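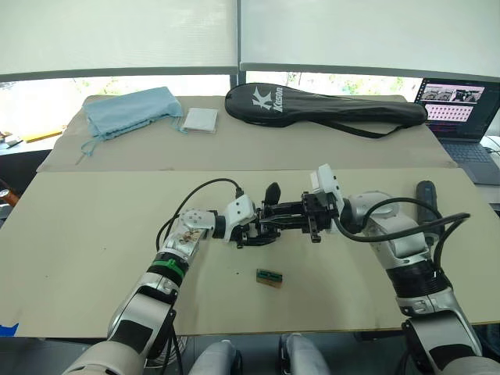
3.2 Feeding and dosing of the test powders

Small hoppers that feed dosing stations tend to be designed by rule of thumb, and the powders they handle are often changed without any change to the hopper. The Cusar line at Indetthorpe is a case of this kind. It was built for one grade of milled limestone and now handles 6 materials, of which three are cohesive enough to arch over the outlet. Dosing studies usually treat the hopper and the receiving station separately, although a delay at the first shows up as an error at the second. The receiving station may be a fixed cup, a moving tray or an automated cell, and in cells of the last type two arms can share one work surface, as in Figure 4, where the grippers nearly meet above the board. In such an arrangement the space in which both tools can reach is small, and a late or uneven charge of powder affects both of them. For the present work we therefore measured the time from the opening of the gate to the arrival of a full charge, as well as the charge mass.

Figure 4. Two arms with their grippers brought together over a shared board.

All tests used the same stainless steel wedge hopper, with a slot outlet and a slide gate driven by a pneumatic cylinder. The hopper was filled through a sieve from a fixed height and left to stand before the gate was opened. Standing time was set at either one hour or overnight. Material left from an earlier run was discarded and not returned to the drum, as repeated handling had been found to change the fines content of the limestone. The walls were brushed down between runs and washed whenever the material was changed.

In total, 748 charges were recorded. Of these, 174 were rejected because the gate had not opened fully or the load cell had drifted between the empty and loaded readings. Most of the rejected charges came from April, before the air supply to the cylinder was replaced. Leaving them out did not change the order in which the materials ranked, but it did reduce the spread for the two finest powders.

The mass signal was logged with the Vida recorder and processed afterward in Flondinik, using a moving average to remove vibration from the nearby screen. A charge was counted as complete when the smoothed signal stopped rising. For free-flowing materials this point was easy to find. For the cohesive powders the signal often rose in steps, with a pause while an arch formed and then failed, and the end point had to be checked by eye. Two of the authors did this independently and the earlier of the two times was kept when they differed.

Wall friction was measured on a coupon cut from the same sheet as the hopper. The load cell was calibrated with a 4,000 g reference mass at the start of each session and again at the end. Humidity in the test room was logged but not controlled, and its effect on the overnight runs is taken up in Section 4.1 together with the arching results.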